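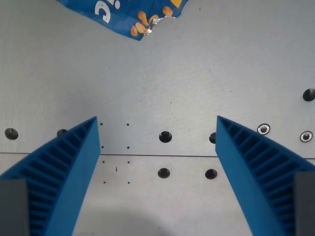
Course: Handling Robots in Practice
Handout 4. Rules for the bench during picking exercises
Prepared by Saranya D'Souza, for the group of Ajith Rai
Room Kaimal, 24 Apr 2019

Please read this handout before you come to the bench. In the exam I will ask for the rules in your own words.

1. Before the arm has power

Check that the work plate is screwed down and that no tool is left on it. Look into the fixing holes also. A small screw inside a hole is easy to miss, and it will disturb the next group.

Look at both fingers of the gripper. Soft fingers with ribs must be checked between the ribs, where crumbs and pieces of film can stay. If you find a cut, write it in the bench book and tell Meinir Bowen.

2. Test objects

Food packaging is allowed as a test object. Opened packaging must be empty. With peanut products we are more strict: wash your hands after touching the bag, and wipe the plate and fingers at the end. Tell me before the session if you have an allergy.

A bag with a torn edge does not count as the same object as a closed bag. Write the condition in your results, for example "foil bag, torn on one side".

3. While the arm is moving

One person holds the stop button and does nothing else. Hands stay outside the yellow tape. If an object falls, press stop first and pick it up after.

4. Reading for May

Chapter 2 of the Gellumden bench guide, and the risk sheet, form 420. Bring the sheet filled in. Questions go to Kirsty Cosgrove, extension 115.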